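About Us

Hello, I'm Archana, and I run Thakur Tailoring in Jokenstead. We do alterations, repairs and the odd wedding outfit when someone asks nicely and gives us enough notice.

I started out doing hems at my mum's kitchen table, mostly school trousers for half the street. After six years of that she wanted her table back, so I took the little unit at 44 Brovard Lane, next to the key cutter. It was meant to be for one winter. I've now been in it for 14 years and I still haven't got round to changing the lino.

Harsh Rajput joined me when the wedding side got busy. He trained on men's suits and he's far more patient with a lining than I'll ever be. If you bring in a jacket that's too big in the shoulders he will tell you the truth about whether it's worth doing (sometimes it isn't, and he won't charge you for saying so). I do the dresses, saris, blouses, curtains and zips. So many zips!

We also teach a beginners' class on Saturday mornings - six people at a time, bring your own scissors if you're fussy about them. You'll go home with a cushion cover or a tote bag, and the wobbly ones are always my favourites. 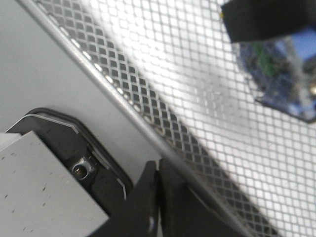

Fabric is where I get carried away, so stop me if you're in a hurry. I keep a shelf of cottons, a few wools and far too many trimmings, and I'm always on the lookout for ideas in odd places. I'd happily quilt a cushion in that pattern of little diamonds and squares on the metal mesh, pale thread over something dark, with a silvery piping along one side. Harsh thinks it would take me a month. He's probably right.

Pop in any time we're open, or ring first if it's a big job. Please wash things before you bring them, and for trousers bring the shoes you'll be wearing. The 92 bus stops at the end of the lane.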